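Clidska pick-and-place kit: evaluation report, period ending November
Prepared by Viola Cattaneo for Leena Leinonen, Laaksonen equipment fund

Status

The evaluation is on schedule. The simulation work is finished except for one set of runs, and we are within budget. No decision on purchase is needed yet.

As agreed in the spring, we are looking at whether the Clidska kit (arm, parallel gripper, control software and the Dasoten simulator license) can take over packing of welding consumables at the Clestex warehouse. The fund paid for the simulator license and 40 hours of vendor support. We have used most of the hours, mainly on gripper settings.

Work done

The supplier's default cell needed more changes than we had planned for. Table friction was set far too low and boxes slid when touched. Vendor support corrected this in 3 days. After that we completed 652 simulated picks on flat cartons, with the arm on a fixed pedestal beside the table. Of these, 167 were logged as failures. Most were poor finger placement on thin cartons – the fingers came down off center and the box turned as it was lifted.

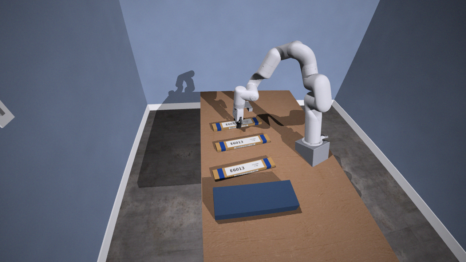
Dasoten is the part of the package we would recommend without reservation. Scenes load quickly, and a new carton can be added from a measured drawing and a label file in less than a morning. We used it for the electrode packs, which are the hardest items on the Clestex list because they are long and thin and leave the fingers little to work with. The E6013 packs are laid one behind another, each a little out of square with the table, and the arm has to reach over to the farthest one and bring its fingers down on the middle of the box, over the label. Label reading therefore has to be done before the gripper moves in, and the software supports this only through a separate script. We have asked Clidska to make it a standard option.

Problems

The manual is thin on error codes. Two of our questions went unanswered for more than a week. The license server also dropped out on a Thursday afternoon and we lost a batch of runs, later repeated.

Next period

We will rerun the electrode packs with longer finger tips, then try mixed carton sizes. Clestex has offered floor space for a physical trial if the new failure rate is acceptable to them. A quote for the trial hardware has been requested – I will forward it when it arrives.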